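September, 7:40 a.m.
Posted by Alistair Gourlay

Babita Kushwaha wrote:

> I've read the whole thread back to the spring and I still can't tell
> what you ended up with. Did you ever get rid of the droop? Are you
> still using the Trekitz board, or did it go in the drawer with the
> other one? And what are you having the arm pick up these days? Mine
> has been moving the same bottle cap from left to right for two weeks
> and I think we're both losing the will. I'm about to order parts, so
> please be specific, and please say which bits you'd skip if you were
> doing it over.
>
> Babita

Babita,

Fair complaint. I posted all the problems and hardly any of the fixes, and Kvido Lukáč wrote to me off-list to say much the same thing in fewer words. So here's the state of the arm as of this morning, with coffee.

The droop first. It's gone, mostly. I spent a good part of the summer convinced it was the shoulder servo, bought a bigger shoulder servo, and then had an arm that drooped exactly as much while drawing more current. The play was in the elbow bracket. I'd printed it with the layers running the wrong way, so the thing flexed like a diving board every time it reached out. Reprinted on its side with thicker walls, it holds. The expensive servo is still in there and I have decided to be proud of it.

Yes, I'm still on the Trekitz board. It did go in the drawer for a while. The trouble was that I was feeding the servos and the logic off one supply, and whenever two joints moved together the board would reset and the arm would lie down for a nap. Separate supplies, shared ground, no more naps. Wilma Buchanan told this list to do that before I'd even bought the thing, and I'd like it noted that I read her message at the time and agreed with it.

Software is Kvido's Jidau scripts with my changes on top. I wouldn't recommend my changes. The one worth stealing is the slow approach: full speed until the tip is 80 mm over the target, then a crawl. Before that I was stabbing the table. If you want the file, ask, but be warned that half the comments are me arguing with earlier comments.

As for what it picks up, I gave up on bottle caps too. They're slippery and they roll, and a failed pick tells you nothing except that caps roll. I've moved to blocks. A block has flat sides and stays where the arm drops it, so when a pick goes wrong you can look at where it ended up and work out which joint to blame. For somewhere to put them I went through a plastic tub (too rigid, the arm kept trying to climb it) and a cereal box lid (too shallow) and settled on paper bags. Crumple the wall a bit and you can see later if the arm has been leaning on it.

On the last proper run I did 80 tries and 78 of them landed in the bag. The other 2 were the same mistake, the arm coming in low and shoving the block along until it ran out of reach. I've since raised the travel height and haven't done a full run again. Don't quote the number at anybody from Jumcombe, they'll want to know the block spacing and I didn't write it down.

What I'd do again, and what I wouldn't:

1. The table. Use a heavy one. I started on a folding table and ended up tuning out wobbles that belonged to the furniture. The wooden one in the back room is ugly to drill, so I clamp the base and check the clamps every time, including the times I'm sure I already did.

2. The mat. Get something matte and dark and big. Bare wood grain confused my camera so badly that it once reported a block in a knot. Mine is gray, goes nearly the whole depth of the table, and has been the best thing I bought. Tape the back corners down.

3. The working layout. One block, one target, and nothing else on the mat until that's boring. I keep the block on the left and the bag over on the right, on its side with the mouth up, and leave a good stretch of mat between them so the arm has to travel. Start with the finger parked over the middle, up high. A red block is easy for the color threshold; the brown of the bag took me longer than I'd like to say.

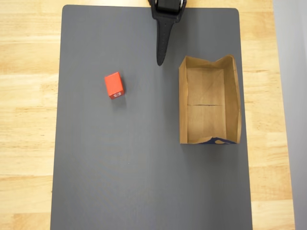
4. The fingers. Print them long and narrow, with a texture. Smooth ones let go of a painted block the moment the wrist turns. I tried heat-shrink, I tried a bit of bike tube, and the plain textured print did as well as either and doesn't leave rubber crumbs.

5. The wiring. Leave more slack at the wrist than looks decent. I had mine neatly tied and it pulled a connector out on the first full rotation. Gumaro Meléndez has his in a loose spiral and it looks like a phone from my childhood, and it has never come unplugged.

6. The base. I cut mine from offcuts at 450 mm across, which was wider than I needed. It does give you somewhere to rest the coffee until the arm finds out.

If I were ordering today I'd skip the big shoulder servo, the second camera, and the nice metal turntable bearing. I would not skip a fat power switch you can reach without putting your own face in the work area. I'd also print two elbow brackets while the printer's warm.

Next job is getting it to take the block back out of the bag. The Urquhart gripper drawings Wilma linked have a shorter finger that might clear the walls better, but I've only skimmed them. Has anyone here built that one? I'd like to know what servo you used before I go and buy another wrong one.

Send your parts list before you order and I'll point at anything I've already broken.

Alistair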